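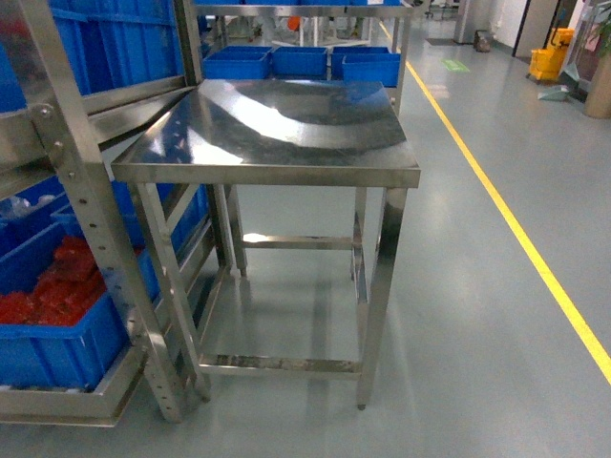
Dundee, 27/02/2022

Taking on a sublease, what would you push back on?

tayside_tins
We've been offered part of a unit on a sublease and I have to give an answer by the end of the week. The head tenant is Skolto and the letting is being handled by Hutix. We make spice blends and pack them into tins. At the moment we do this in a converted garage and we've run out of room.

The terms as sent to me:

Fixed term of 13 months, no break clause for us, but Skolto can end it on 2 months' notice
£2000 deposit
Service charge "at a fair proportion", no cap
We return our part "in good and substantial repair"
No alterations without consent, and consent can be refused for any reason

The rent itself is fine. It's less than the other place we looked at and the road access is better. My business partner wants to sign as it is. I'm less keen. What would you ask them to change, and what would you leave alone?
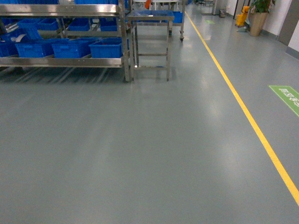 The floor on the walkway side, with the yellow line.

hingeandbracket
The repair wording is the one that will cost you. "Good and substantial repair" can mean you hand it back better than you got it. Ask for a schedule of condition with dated photos, attached to the lease and signed by both sides. Then ask for the wording to say no better condition than the schedule shows.

I wouldn't spend any goodwill on the alterations clause. What were you going to alter in 13 months?

tayside_tins
A sink, possibly. And a partition round the packing bench to keep the dust down. So it does matter a bit.

hingeandbracket
Then get consent for those two things written in before you sign. Don't leave it to a letter afterwards.

M_Geddes
I did leases for a housing association for a long time, though I'm not a solicitor. I'd put the break clause first. At the moment they can have you out in 2 months and you can't leave at all. That's lopsided and they know it. Ask for the same notice both ways. If they say no, ask why they need theirs.

The second thing is to ask for a copy of the head lease. A sublease can't give you more than Skolto has. If the head lease doesn't allow food, or doesn't allow subletting part of the building, your own lease is worth very little. You want the landlord's written consent in your hand too.

Morag Geddes

oldbakehouse
I disagree about the break. If you ask for a mutual break, the agent hears "this tenant is planning to go" and the price moves. We took a fixed term with no break on our first place and it made us get on with it. Cap the service charge and leave the rest.

M_Geddes
You were lucky that nothing went wrong. I've seen a tenant paying for a place they couldn't use for most of a winter.

oldbakehouse
Maybe. But you can also lose a good unit by sending back a long list. I've watched that happen to two people on this board.
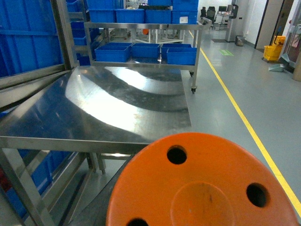
Steel table top, orange disc in the foreground.

pepperpot_mb
Tiêu here, the pepper people, if anyone remembers us from the Christmas market thread. We were in a sublease until December. Our service charge had no cap either. The first bill was sensible. The second had a share of a roller door repair in it, for a door we never used. We argued that it wasn't a fair proportion and got some of it back, but it took 8 emails and a lot of sulking on both sides.

Ask for last year's service charge accounts. If they can't produce any, ask for a fixed monthly sum that covers everything. Ours agreed to that in the end and it was easier for them as well.

Also ask who pays for electricity and how it's split. With no submeter you'll be paying for whoever uses the most.

Morag Buchanan

hingeandbracket
Seconded on the submeter. Ask about bins too. Trade waste is often left out of the service charge.

tayside_tins
Thanks all. Two Morags in one thread, I'll try to keep you straight.

I rang Hutix this morning. The woman I spoke to was decent about it. She said the head lease does allow subletting part, and she'll send a copy with the plan. She didn't know about food use and has to ask. There is no submeter. She thinks a fixed sum would be acceptable but hasn't got a number yet.

On the break she went a bit quiet. She said Skolto put their notice clause in every sublease and don't usually offer it the other way.
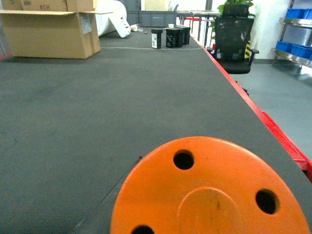
I said I'd be happy with a break at the halfway point only, with the same notice, and she wrote that down. I haven't told my partner about that yet. She thinks we should stop picking at it and order shelving.

M_Geddes
A halfway break is a reasonable thing to ask for. Get the food use answered before anything else though. Speak to environmental health at the council yourself as well, they'll tell you what they expect for dry goods.

oldbakehouse
Halfway break is fine by me, for what it's worth. I was thinking of people who ask for one every month.

gundik_kitchen
Coming in from the ferments side (Gundik, jars mostly). Has anybody mentioned smell? Ours wrote "no nuisance including odour" into the lease and then the neighbours complained about the mustard greens. If you toast any of your spices on site, get it in writing that you can.

tayside_tins
We toast cumin and coriander twice a week. I hadn't thought of that at all. Adding it to the list.

pepperpot_mb
Who holds the deposit? Ours sat in the head tenant's own account and getting it out was slow. Ask for it to be held separately and for a date it has to be returned by.

tayside_tins
It only says "held by the landlord". I'll ask on Tuesday when she's back in, along with the toasting.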